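5.2 Late stops on soft containers

The most serious fault in the Cudlow trials was a late stop. When a gripper came down on a container, the controller was meant to halt the arm as soon as the wrist force passed a set limit. With rigid containers it did so. With the striped fabric basket it often did not, and the arm kept pressing after contact while the side of the basket gave way under the fingers. Out of roughly 2,000 approaches logged up to the end of the trials, 44 were marked as late stops, and all but 9 of these were on the fabric basket.

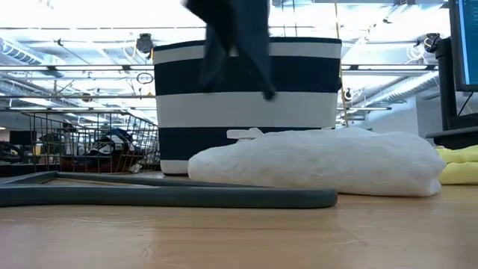
The cause took some time to find. We first suspected the force sensor and had both wrists recalibrated by Tshabalala, the supplier, with no change in the results. The readings themselves were sound. The trouble lay in the filter applied to them before the limit was checked. It had been tuned at Clollgate on boxes and trays, where force rises sharply at contact. A fabric wall folds first, so the force climbs slowly, and the filter treated the early part of that climb as drift and took it away. By the time the limit was reached the fingers had travelled well past the rim.

A second fault made matters worse. The planner took the height of the rim from a single measurement made at the start of a run. A soft basket changes shape when clothing is pulled out over its edge, and the stored height was not updated afterwards. On several runs the rim stood higher than the planner believed, so the arm was still moving at full approach speed when it touched — the one condition the slow zone had been added to prevent.

No one was hurt in any of these events. On 13 Apr 2021, however, a late stop by one arm shifted the basket into the path of the other, and the second arm closed on the handle instead of a garment. The stop button was pressed by hand. The two controllers shared a clock but not their fault states, so the second arm had no reason to pause when the first reported an error. All two-arm runs were suspended until May.

Figure 4. The two-arm cell at Cudlow, set up for clothing, with fabric, wire and clear plastic containers.
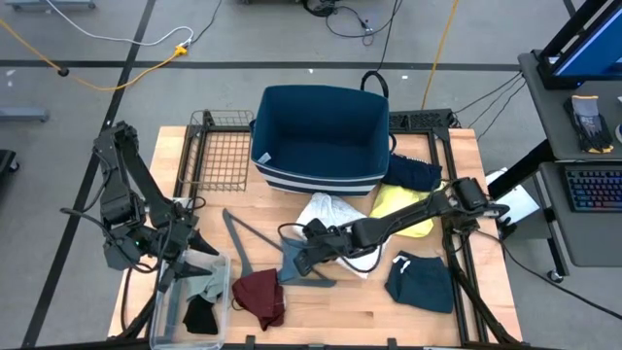 It was put to us when this work was presented at Tedstead that a lower force limit would have dealt with the late stops without any change to the filter, and that we had made the repair harder than it needed to be. We tried this. Lowering the limit cut the number of late stops, but it also halted the arms in free motion when a cable pulled at the wrist, and operators began to clear the alarms without looking — a hazard in its own right.

The changes we kept were to check the raw force as well as the filtered one, to measure the rim again before each descent, and to stop both arms when either reports a fault. Late stops fell to 5 in the repeat series. All of them were on the fabric basket, and we have not yet explained two.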